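The plate came from the shop in Gurkdale that closed in February. Parisa Najafi had paid 35 for a set of 8, and by the fall there was one left. She had broken two herself. Her brother had broken one on the back step, using it as a saucer for a plant. The others had gone at parties and in moves, and she couldn't have said which went when.

She called the color salmon. Her mother called it pink and didn't like it. "Food looks wrong on it," her mother said, and ate off it anyway, every Sunday, because it was the size she liked and it had a rim that kept the gravy in.

Her mother had been in the Mesgate house for forty years. Now she was going to live in two rooms in Urquhart, over a dentist, with an elevator and a window that looked at a parking lot. She had picked the place herself. She said she wanted to see people getting in and out of cars.

The kitchen there was one wall of a room. It had a sink, two burners and a cupboard that held so little that Parisa had laughed when she opened it, and then had closed it again because her mother wasn't laughing.

"One cup," her mother said. "One bowl. One plate."

"You'll have company."

"Company can bring a plate."

They argued over it on the phone for most of a week. There were 100 pieces of the good china, wrapped in newspaper since the last time anyone got married, and neither of them wanted it. A dealer came and offered 500 for the china and the sideboard together. Her mother took the money and gave him a bag of apples for the drive. After that the dining room had four dents in the carpet and nothing else.

Parisa drove over on 7th October after work. It was raining and the road past Sumidum was down to one lane, so it was dark by the time she let herself in. Her mother was asleep in the chair with the radio going. The kitchen was already packed except for the kettle, and the boxes were stacked by the door with the contents written on the tops, where you couldn't read them once they were stacked.

She moved them down one at a time. Pans. Pans and towels. Drawer. The box marked Drawer was exactly that, a whole drawer turned upside down into it, with string and birthday candles and keys to things that had been sold. She took out a candle, put it back and taped the box shut again.

She had brought the plate wrapped in a sweater. She unwrapped it on the table and looked it over under the light. She had washed it that morning.

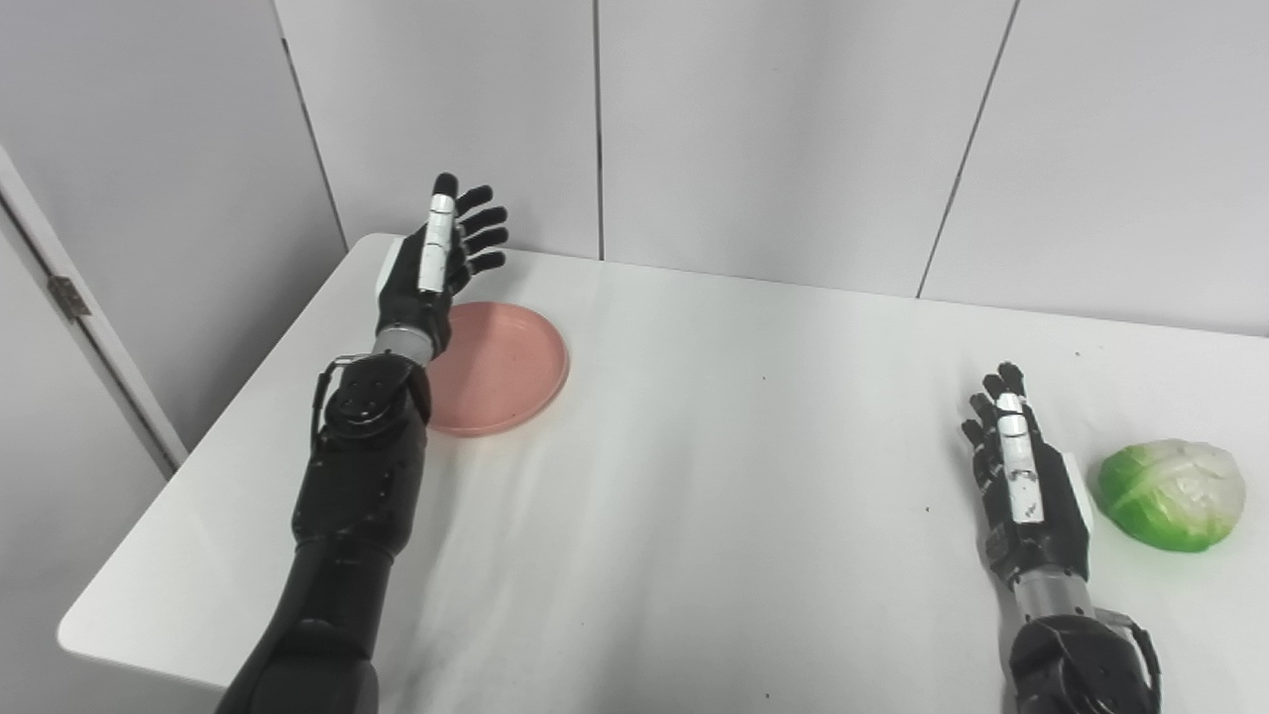 It was a plain thing. It had a raised rim and a middle that dipped a little, and there were a few faint marks on it that she had gone at with baking soda and then left alone. She ran her thumb around the edge looking for a chip and didn't find one.

"Is that mine?" her mother said from the doorway.

"It's mine. It's the last one."

"Then what's it doing here?"

"You said one plate."

Her mother came in and put on her glasses to look at it. She had owned a great many plates. She had owned the white ones with the gold line, the heavy brown ones everybody bought the same year, and the plastic ones for the yard. Parisa had carried all of them at one time or another, to the table and back, and had been told to use two hands.

"I have a plate," her mother said. "It's in the box with the towels. I packed it first so I wouldn't have to think about it."

"Which one?"

"The brown one with the crack."

"You can't take the one with the crack."

"It's had that crack since you were in school. It isn't going anywhere."

Parisa filled the kettle. The cups were packed too, so she went out to the car and got the travel mug from the holder and rinsed it, and her mother used the lid of a thermos. They drank the tea standing up. The chairs were in the garage with a ribbon tied on them for the man next door.

"You could have both," Parisa said.

"Where would I put both?"

"On top of each other."

Her mother thought about that. She picked up the plate and held it flat, up near her face, as if checking whether it was level. Then she set it down and pulled the sweater over from where it lay.

"Is this wool?"

"Part wool."

"I'll need the sweater, then. To wrap it."

"That's my good sweater."

"You can have it back Sunday."

She folded the sleeves in and tucked the neck under. It took her a while because her hands were stiff in the evenings. Parisa held the box open. The brown plate was down one side, wrapped in a dish towel, and there was a gap next to it. The sweater went in with a little pushing.

Her mother wrote Plates on the top, crossed it out, and wrote it again on the side.

They carried the rest out to the hall in the order it would be needed. The van was booked for eight in the morning. Parisa slept on the couch, which was going to a cousin, under two coats. At some point in the night the rain stopped, and she heard her mother get up and go into the kitchen and run the faucet and stand there. Then the light went off and the stairs creaked, the third one and the ninth one, and she went back to sleep.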